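**Ticket 1725: knots coming loose at station 3, suturing practice**

Status: open, then closed, then open again (sorry!)

Okay, starting this one fresh because the old thread got tangled up with the lighting complaint and I couldn't find anything in it. The short version is that my knots at station 3 keep slipping. I get the first throw down, it looks lovely, I go for the second one and by the time I've got the tail in my jaws the first has opened up again. Same thread, same hands, and at station 2 I don't get it nearly as often.

What I tried in November, in order:

- New packet of suture. No change, except that I now owe Herman a packet.
- Shorter thread. Better! With the long one I was dragging a big wavy length across the tissue and picking up slack I didn't know I had.
- Wetting the thread first (Qianru's suggestion). It stopped curling up on me so much, but the knot still slid.
- Slowing down. Herman's suggestion, and he makes it about everything.

Zyanya replied that she'd had the same trouble and that it was her wraps. She was making them way down on the wide part of the instrument and then having to walk them up over the jaws, and every time she did that the loops got bigger. She told me to keep them right up at the tip, snug, and to leave the tail where I could reach it without a big swoop. I went back after lunch and did it her way, and got two good knots out of three. Then I closed the ticket, which was optimistic of me.

Reopened at 4:30. The third one bugged me, so I did another set and lost the first throw again, twice. Ánh watched over my shoulder and thinks I'm letting go of tension with the holding side right when I reach for the tail. I believe her, I can feel my left hand relaxing as I type this. 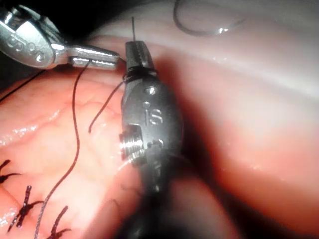
**Melati Wibisono**
*Skills lab coordinator, Trallau*

The wraps are where Zyanya wants them, up at the tip with the tail hanging down to the left, and the long end is pinched in the silver grasper. It's the next move I need eyes on. If anybody has a trick for keeping the long side steady while the other jaws go after the tail, please put it in the comments, even if it seems too basic to mention (it won't be, for me).

Still to do:

- [ ] Swap stations with Qianru and see if the problem follows me or stays at 3
- [ ] Try a set with an extra wrap on the first throw
- [ ] Give Herman his packet back
- [x] Move the lighting complaint to its own ticket

Leaving this open until I've done a full set without a slip. Zyanya, if you're in tomorrow morning, come and heckle.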